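Drevowセル

Drevowセル(ドレヴォウセル)は、単腕ロボットによる卓上作業をシミュレーション上で再現するための仮想作業セルである。住宅の一室を模した空間に、木目の天板、白いリンクをもつロボットアーム、平行グリッパ、日用の小物を配置して構成する。設計の中心となったのはMaxine Tapsellで、先行するSkotowセルの部屋データを引き継ぎ、アームの据え付けと接触計算をほぼ全面的に作り直した。実機のセルと同じように「据え付け」「点検」「修理」という言葉で手入れの手順が語られるところに、このセルの面白さがある。

構成

セルは部屋、台、アーム、小物の四層に分かれ、それぞれ別のファイルで管理される。部屋の層には壁、扉、床が含まれ、通常は編集しない。小物の層は入れ替えが最も多く、時計や容器、小像など、形も高さもまちまちな品が使われる。背の高い像のそばに薄く平たい品が寝かせてあるような配置では、手先の進入経路をよく考える必要があり、調整する側の腕の見せどころとなる。

据え付け

最初に決めるのはアームの基部の位置である。基部座標は部屋の原点から与え、天板の高さは別に測って入力する。部屋を差し替えたときに高さだけが古い値のまま残る失敗が多く、初回の起動では必ず手先を真下に向け、天板の上方で停止させて確かめる。基部と台の間に重なりがあると、計算開始と同時にアームが小刻みに震えだす。見た目にはごく派手な症状だが、基部をわずかに離せば収まる。

続いてグリッパの二本の指を取り付ける。左右の指は一つの開閉指令に連動させ、指先の座標系は両指の中央に置く。この座標系がずれていると、どれほど経路を直しても物体の片側ばかりを押すことになる。
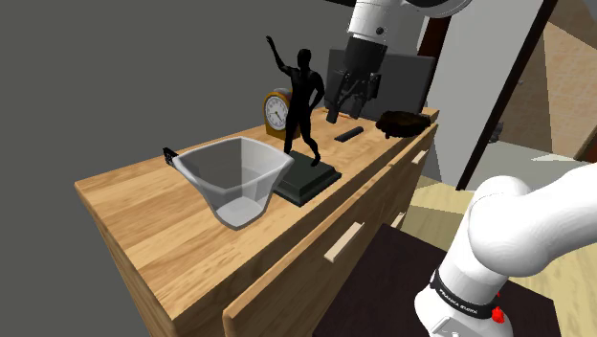 小物の初期位置は毎回同じでよいのか。
点検時は乱数の種を3599に固定して同じ配置を呼び出し、通常の運用時は種を変えて配置を散らす。

接触の調整

Drevowセルで最も手間がかかり、また最も手応えのある工程が接触の調整である。制御周期は200 Hzを標準とし、物理計算はそれより細かい刻みで進める。刻みが粗いと、閉じた指が細い物体にめり込み、次の瞬間に物体が勢いよく弾き飛ばされる。逆に摩擦を高くしすぎると、指を開いても物体が離れなくなる。

衝突形状の余白は2 mmから始め、薄い物体に限ってさらに詰める。外見用の形状と衝突用の形状は別物なので、画面上で指が触れて見えても計算上は触れていないことがある。衝突形状を重ねて表示すると、この食い違いはすぐに見つかる。

調整の目安には、細長い棒状の物体を挟んで持ち上げ、空中で保持する試験が用いられる。把持点が重心から外れていれば棒は傾く。傾くこと自体は正常で、保持中に角度がじわじわ変わり続ける場合に摩擦か把持力の設定を疑う。二つの値を同時に動かすと原因が分からなくなるため、片方ずつ変えて記録を残す。うまく合ったときの、棒が指の間でぴたりと落ち着く様子は見ていて実に気持ちがよい。 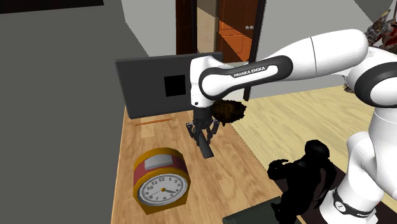

保守

仮想のセルに摩耗はないが、放っておけば確実に調子は崩れる。主な原因は物理エンジンの更新と小物データの追加である。更新後は、記録済みの関節指令をそのまま再生し、手先の軌跡を以前の結果と比べる。この照合にはJirisという補助ツールが使われ、ずれが始まった時点と関節名を一覧に書き出す。

小物を追加するときは、質量、慣性、衝突形状の三項目を確認する。とくに人型の像は腕や脚のすき間が多く、全体を一つの凸形状で包むと、何もないはずの空間で指が止まってしまう。部位ごとに分割するか、把持の対象にしないのであれば台座と胴だけを簡略化して残す。

故障例

よく知られているのは「Faulknerの沈み込み」と呼ばれる不具合である。連続試行が2000回を超えると、台上の小物が少しずつ天板に沈み、薄い品から順に把持できなくなった。Tapsellは当初、天板の衝突形状を疑って作り直したが直らず、最終的に初期化処理が前回の高さを引き継いでいたことを突き止めた。修正は一行で済んでいる。以後、初期化のたびに全小物の高さを登録値へ戻す処理が標準となった。

手首の向きが急に反転する例もある。姿勢の補間が遠回りの経路を選んだときに起こり、経由点を一つ加えるか、補間前に符号をそろえることで解消する。

関連項目

Skotowセル
Jiris(軌跡照合ツール)
衝突形状
平行グリッパ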